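Irncombe Textile Reuse Program
Progress report to the Pulten Fund, third reporting period
Prepared by Ye-ji Hyun, program manager

1. Status

The program remains on schedule for collection and sorting and is behind schedule for resale. Spending is within the approved budget lines. No change to the end date is requested in this report.

2. Collection

Donation bins are in service at 3 sites: the Irncombe depot, the Mak Street library and the parking lot at Jikham Hall. The Jikham bin was moved in July from the north side of the lot to the main entrance after the hall asked for the loading bay to be kept clear. Bin locks at Mak Street were replaced at the same time. The old locks jammed when bags were pushed against the inside of the door.

Collection runs twice a week. Obaidul Weerakoon has taken over route planning, and the depot now receives both loads before 2 p.m., which leaves time for a first sort on the same day.

3. Sorting and grading

Items sorted in the period: 900
Items graded as fit for reuse: 700

The remainder went to fiber recovery or disposal. Most rejected items had mildew or paint. A smaller share was sound but carried no care label, and the grading sheet in force until July required unlabeled goods to be rejected. Bram Declercq has revised the sheet. Unlabeled whites are now graded on hand feel and on the condition of the surface, with pilling scored separately from thinning.
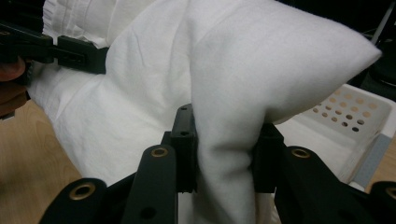
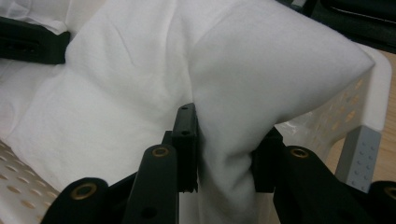 Figure 1. White fabric, both views.

The revised sheet adds a little time per item – mainly for seams, which are now checked on both sides. Two sorters grading the same bag still differ more than we would like on pilling. A set of reference swatches is being put together and will be kept at the sorting bench.

4. Washing

Washing is contracted out. The contractor changed its minimum load during the period, so light-colored goods are held until a full load is ready. Storage racks were added along the east wall for this purpose and charged to equipment. Na-rae Han is obtaining a second quote and expects to have it before the next report.

5. Distribution

Items distributed: 431

Distribution was through the two partner shelters and the Irncombe shop. Shelter demand was steady for bedding and towels and low for formal wear. The shop was closed for eleven days for floor repairs – this accounts for most of the shortfall against the resale target. Unsold stock is held at the depot and has been inventoried.

6. Issues

The depot lease is up for renewal. The landlord has offered the same terms with a shorter notice period, and Nam-gil Yang is reviewing the draft.

The scale at the sorting bench drifted and was recalibrated. Weights logged before recalibration are marked in the ledger and are left out of the totals.

7. Next period

Complete the swatch set and repeat the two-sorter check. Settle the washing contract. Reopen the shop on Saturday hours. Submit the revised resale forecast.

Comments (3)

R. Tolland
Is the Mak Street bin taking shoes again? The sign still says no.

Depot Desk
Shoes in pairs only, tied together. The sign will be changed.

marguerite_p
Section 3 should say what happens to towels with bleach spots. We get a lot of those at the shelter and they are perfectly usable.

This site uses cookies to remember your settings. Accept all | Manage preferences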